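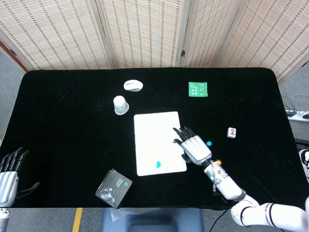
# An afternoon at the Wirska open day

In July I finally went to the open day of Wirska, after two years of saying "next time". Their workshop is in Clustaddale, behind the old bus depot, and from the station it is a walk of 20 minutes if you don't get lost. I got lost. So I missed the welcome speech and came in when people were already standing around the tables with coffee.

I should say that I am not an engineer. I translate manuals, many of them for machines, and I like to see with my own eyes the things I have written "grip firmly" about for so long.

## The two-handed robot

Most of my time I spent at the table with the black cloth. The robot there has two arms and hands with black fingers, and small lights on the back of the hand and near the wrist. On the table were ordinary things: a paper cup turned upside down, a computer mouse, a mahjong tile, a small gray box, and a big white pad in the middle. I liked the woven screen behind it very much. My grandmother had a similar one in her bedroom, and it made the corner look less like a laboratory.

A-yeong Pyo was leading the demonstration. She speaks quietly and you have to come close, but she answers every question, also the silly ones. I asked why they chose a mahjong tile. She told me that it is small, smooth and heavy for its size, and that fingers which can pick it up from cloth can pick up many other things. Then she asked if I play. I do, badly.

What surprised me was how slow everything is. In the videos on the internet robots are always fast, and I had believed it. At this table the hand came down over the things very carefully, waited, corrected itself a little, and waited again. A boy next to me, maybe 9 years old, held his breath each time. The tile went up on the third try and people clapped. The cup was easier. The mouse they tried twice and then left for later – its round back is difficult, A-yeong said, and the fingers slide on it.

She also told us that they had done about 600 attempts with the tile before the open day. I wrote the number on my hand because I had forgotten my notebook at home.

## The rest of the building

In the second room there was a sorting machine called Gilani, which was loud and worked without any problem, so almost everybody walked past it. I felt a little sorry for it. Upstairs was a talk about Stitau, their software for planning the movements. I understood the first half. The speaker used the word "pose" in a way that I will have to look up, and if any reader knows a good short explanation, please write it in the comments.

Practical things, for those who want to go next year: the entrance is free, the doors close at 6, and the coffee is good but the cookies are finished early. Wear a sweater, because the hall is cold even in summer.

On the train home I tried to pick up my ticket from the seat with two stiff fingers. It took me four tries.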